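Speaker notes: Faux stem arranging for display staff
Vedbridge store training, Saturday session, 16 seats

Slide 1. Scope
Artificial stems only. Fresh flowers are covered in the Kuruc module. Running time is 5 minutes for the introduction, then straight to the vases. Hand out the stem sheets before starting.

Slide 2. Stock
The Drustar range lists 636 stem codes. Stores carry almost 150. Point out that color names on the code list do not match the shelf tags. "Coral" and "peach" are separate codes and get mixed up at reorder. Ask who has had this problem. Move on after two answers.

Slide 3. Choosing the vase
A flared rim lets the outer stems lean. A straight neck holds them upright and needs fewer stems to look full. Colored glass hides stem ends, so wire cuts can be left rough. Clear glass needs clean cuts at equal length.

Slide 4. Order of work
Lay the loose stems on the table, all facing one way, before placing any of them. Set the largest blooms first, low and near the center. Smaller blooms of the same color go above them. Buds go in last, at the top.
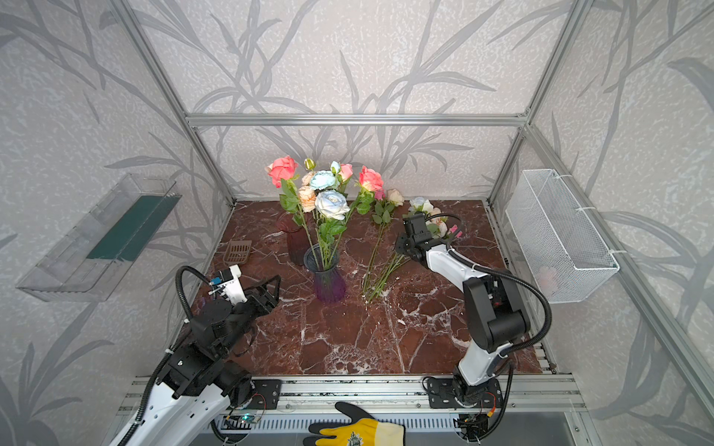 Turn the vase a quarter turn after every third stem. Gaps at the back show up in window displays, where customers walk past both sides. If a head droops, bend the wire two inches below the bloom. Do not bend at the joint of the head; the plastic collar cracks.

Slide 5. Color
Limit each vase to three main colors plus green. Pale blue reads as gray under the Kakau warm lamps. Check it under store lighting before it goes on the floor.

Slide 6. Breakdown and storage
Pull stems singly, from the outside in. Wipe leaves with a dry cloth. Store flat, heads at one end, no more than two layers per box. Write the code on the short side of the box.

Questions. Leave the reorder form on screen.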